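Keeping a Work Desk Clear When the Fridge Is Right Beside It

Friday, 16 July 2021
By Constanza Sosa

A reader, Naomi Mutiso, wrote to me in the spring to ask how on earth a person keeps a desk tidy when the refrigerator is practically part of it. I had to laugh a little, as I worked that way myself for years in our first apartment in Drosthorpe, with my papers at one end and the lunch things creeping up from the other. It can be done, and rather nicely too, once you've settled a few habits.

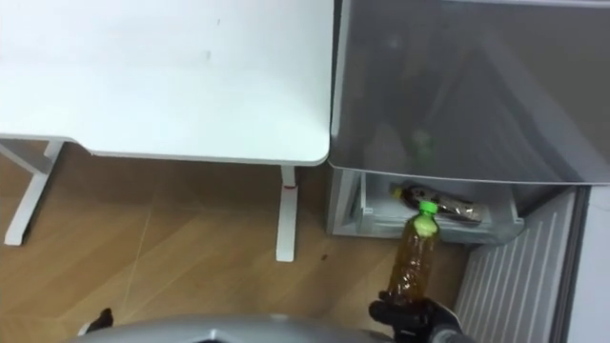
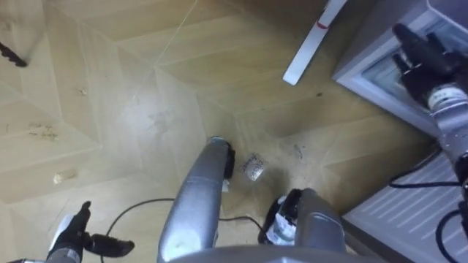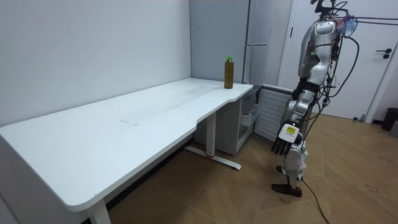

Let's start with the top, and a white top in particular, as those are what most people seem to buy. White is cheerful and makes a small room feel bigger, but a matte one holds on to gray smudges, mostly where your forearms rest and where a laptop gets slid back and forth. Begin with a soft cloth wrung out in warm water with one drop of dish soap. Wipe in long strokes toward you, then go over it again with a dry towel. For a scuff that stays put, make a thin paste of baking soda and water, lay it on the mark, and leave it alone for a couple of minutes (go and make your tea). Rub very lightly. I'd keep away from scouring powder and from those white eraser sponges if you can, or at least try them underneath first – they can leave a shiny patch that shows worse than the scuff ever did.

Next, drinks. My rule is that one bottle may live on the desk, with its cap screwed on, and it lives in the far corner where no elbow goes. Tea, cola, syrup and anything else dark will find the one sheet of paper you needed. If you have an L-shaped desk, give the short side to food and drink and the long side to work, and try hard not to let them trade. My husband and I had a strip of masking tape down as the border for a whole winter! It looked silly and it worked very well.

Now the drawers, and I do mean all of them, the ones in the desk unit and the ones in the fridge. Pull a drawer out once a week and look at what's in it. Fridge drawers want lining with a paper towel, which catches the drips and the onion skins and can simply be thrown out. When you wash one, let it come up to room temperature before it goes into hot water, as cold plastic can crack. Office drawers do better with shallow boxes. I use the lids from Beltden shoe boxes, which happen to be the right depth for tape, stamps and scissors. And please do push each drawer shut before you open the next. I have a scar on my shin from November that says the same thing.

Give the refrigerator some breathing room if its manual calls for it, and check the side gap where it meets the desk. Crumbs and paper clips go down there by the dozen. A yardstick with an old sock over the end, held on with a rubber band, will sweep out most of it.

The same sock is good for louvered covers over radiators. Slide it along one slat at a time, starting at the top so the dust falls onto slats you haven't done yet. It takes me 20 minutes for a long one, with the radio on. Keep cords off the cover too, if you can manage it, and run them along the wall behind the desk leg with a bit of soft hook tape. A cord looped across the floor is a fall waiting to happen.

Wood and wood-look floors need very little. Sweep with the grain if there is one, and on a chevron pattern follow the zigzag, turning when it turns, so the bristles don't drag grit across the seams. Then a mop that's barely damp. Pick up the bits of paper before you sweep and read them first, as I once threw out a plumber's phone number that way and had to wait 2 weeks to get hold of him again.

Felt pads under the desk feet are worth having. Mine are by Grava, a pack of 30, and I change them whenever they go flat and fuzzy.

Last of all, the trash can. Put it by the door and not under the desk, so it gets carried out when you go. I line mine with two bags at once, one inside the other, and when the first goes out the second is ready and waiting.

Next week I'll be answering the letters on jam jars, and there are a good many, so bear with me.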